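Erketbridge tea towel rule survives, narrowly

October 5, 2021

The Erketbridge town hall kitchen will keep its tea towels, after a meeting that ran well past supper and settled very little else.

A proposal to replace cloth with paper was defeated by three votes. Supporters argued that the towels go home with whoever hosted last and come back in their own good time, or turn up years later as somebody's car rag. Opponents said paper towel falls apart on a wet casserole dish, and that the hall had managed perfectly well since before most of the room was born.

The compromise is a laundry roster. Anyone who books the kitchen will wash what they use, fold it and return it within five days. Late returns will cost the hirer a batch of scones - plain or date, the motion does not specify.

Cream cloth, one kind or another.

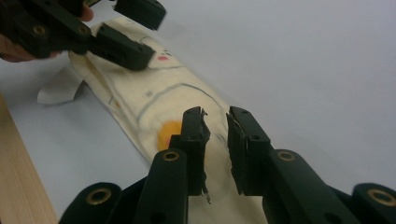
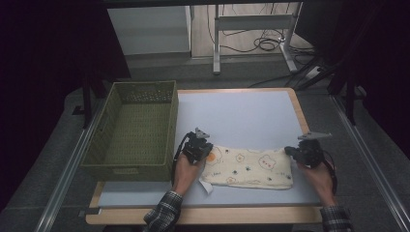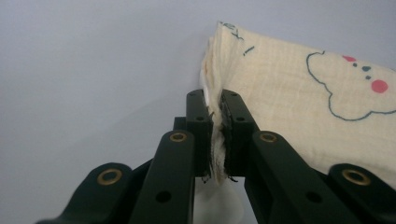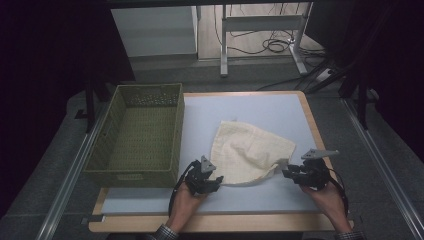 Antigoni Rallis told the meeting she would believe in the roster when she saw a clean towel in the drawer, and that she had been hearing about rosters for 26 years. She voted for it anyway.

A second motion, on whether towels should be folded in halves or in thirds, was put off until later in October. Both sides have asked for more time to prepare - and for the heater to be fixed first.

The scone penalty takes effect immediately.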